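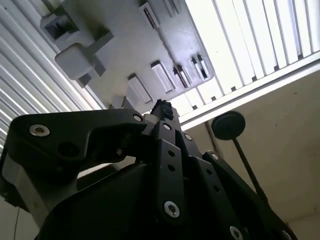 by Rondness

How to remove small socket screws without spoiling them

23 Feb 2019

I repair small household and workshop machines in Otdale, and most of the damage I meet on screws was made by the key and the hand holding it. The socket screw (many people say Allen screw) is a good screw, but it forgives less than a big hexagon bolt. I write down my way of working for people who do this at the kitchen table.

What you need

A set of hex keys in millimetres, and a second set in inches if you have older machines. One key with a ball end, one without. A wooden toothpick, an old toothbrush, penetrating oil, a small hammer, a piece of paper and adhesive tape. A soldering iron is useful but you can live without it.

Step 1. Clean the socket

Dust and old grease go down into the hole and become hard like stone. The key then enters only one or two millimetres and turns on the edges. Scratch the bottom of the socket with the toothpick, brush it, blow it out. Wear glasses when you blow. Put the key in and look how deep it goes. If it goes less deep than in the neighbouring screw of the same type, clean again.

Step 2. Find the right key

Try the biggest key that enters without force. A 2 mm key and a 5/64 inch key are nearly the same size, the inch one being a very little thinner, and it will feel correct until you push hard. Then it rounds the corners. If the key moves left and right in the hole, it is the wrong one or it is worn. Worn keys can be ground back a few millimetres at the end, flat and square. Let the steel stay cool while you grind, otherwise it becomes soft.

The ball end is for turning quickly when the screw is already loose. For the first quarter turn, and for the last one, always take the straight end.

Step 3. Wake the screw up

Place the key in the socket and give two light knocks on it with the hammer, in the line of the screw. Do not do this over thin plastic or over glass. After this, try to tighten it a very small amount. You will sometimes feel a crack, and from there it comes out easily. If it does not move, put one drop of oil at the edge of the head and leave it until the next morning. I know that people want to try again after five minutes.

Step 4. When there is glue on the thread

Many factories use thread locker, mostly blue. Red is stronger and needs heat. Hold the tip of the soldering iron on the screw head for half a minute, then turn slowly with even force. Plastic parts near the head must be protected or taken away first. Open the window, the smell is not healthy.

Step 5. Keep the order

Draw the cover on paper, make a hole for each screw in its place, and push the screws through. Screws in one cover often have two different lengths, and a long screw in a short hole can press into something behind it. I have a box from the Pultard shop with small compartments, it is also good, but paper costs nothing and it stays with the machine.

If the socket is already round

Try first a Torx bit one size bigger, knocked in gently. Often this is enough. A strip of thin rubber between key and screw helps only when the screw is not very tight. The last method is to drill off the head with a drill as wide as the thread, lift the part away, and turn out the rest with pliers. Do not put the old screw back after any of these.

Putting it back

Clean the thread with the brush. Set the screw in the hole and turn it backwards until it drops a little - this is the beginning of the thread. Then turn forwards with your fingers only. Go round all the screws like this before you tighten any of them, and tighten crosswise. For small screws hold the key by its short arm first, and use the long arm only for the last bit.

In August I will add a page for countersunk screws, where the socket is less deep and there is more to say about pressure.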